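My Summer of Hills, Part 4

So I finally signed up for the Lerkano Ridge race! I've been eyeing it ever since we moved out here, and every year I find some reason to be busy that weekend. This time I paid the entry fee in June, before I could talk myself out of it.

The course climbs 1,189 feet, most of it in one long grind up from the Kerkance trailhead. I live somewhere flat (really, really flat), so I've been driving out every Thursday after work to run the fire road at Flores Park. It isn't pretty, but it goes up and keeps going up.

Last week I did four repeats and walked a good chunk of the last one. My calves were furious with me – stairs were a whole event the next day. I've added easy stretching in the evenings, ten minutes or so, and I do think it's helping. 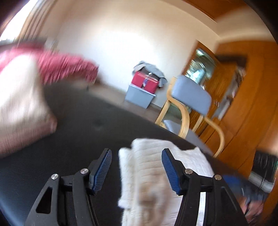
What I'm Changing Before Race Day

First, shoes. My old pair has no tread left and the Lorkine side of the ridge is all loose rock, so I'm breaking in new ones now. Second, food. I've been running on a banana and optimism, and that won't cut it for a race this long.

They cap the field at 83 runners, and the start is a narrow bit of singletrack, so I plan to hang out near the back and let the fast folks go. If you've run this one, tell me about the descent in the comments – is it as steep as it looks on the map?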